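Teach it by hand, says Tanitura. How many hands, and for how long?

24 October 2024

Tanitura would like parcel depots and parts stores to stop programming their robots and start showing them. The Drosmont company opened its workshop to trade visitors this week to promote Brurasine, a teaching package for picking mixed goods out of a bin. A person guides the arm through the job, either by taking hold of it or by driving it from a handset across the room, and the software is meant to work out the rest.

It is an appealing pitch, and an old one. Arms have been led through their paces by hand since before most of the people in the workshop were born. The new part, according to the company, is that the robot no longer just plays the path back. It is supposed to learn what a good pick looks like and cope when the goods have moved.

Brurasine was built on 3,307 recorded demonstrations, all of them made by people at the Drosmont site. Parveen Siddiqui, who runs the teaching program, described that as a modest number. A small warehouse manager may see it differently. Those demonstrations had to be done one at a time by someone on wages, and the company would not put a figure on the hours.

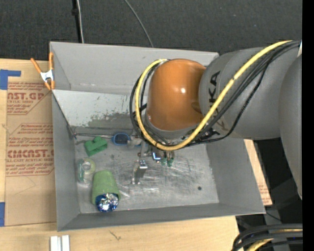
Volume 20, Issue 2

The test goods are an odd lot: a tape dispenser, a light green textured cup, a green block-shaped toy, a crinkled foil package. Siddiqui said the mix was chosen because each item asks something different of the gripper. Foil gives way and throws back the light. A clear dispenser is hard for a camera to make out. Fair enough, but it is still a short shopping list next to what turns up on a real receiving dock, and the grey bin stays on its bench while the lesson goes on.

Visitors were invited to try both ways of teaching. Hand guiding is the easier one to pick up. Remote control takes longer to get the feel of, and the delay between handset and arm had more than one guest reaching past the thing they wanted. Tanitura prefers remote control anyway, as it keeps the teacher's own arms out of the camera's view.

"A bad demonstration is still worth something," Siddiqui said. "We label it as bad and the system learns from that too."

Who does the labelling? At present it is two staff members, who go through every recording. That cost was missing from the handout.

Nor did the handout give a success rate. Asked for one, Siddiqui said results depended on the goods and that the company would sooner publish a number it could defend. That is a reasonable position for a research group. It is a harder one for a firm already taking orders -- and Tanitura is taking orders, with first deliveries pencilled in for June.

Tu, a spare parts distributor, has agreed to host the first trial. Its people will do their own demonstrations on their own stock, which should give a better idea of what the package can do away from its home bench. Neither company would say how many demonstrations the trial allows for, or what happens to the recordings once it ends.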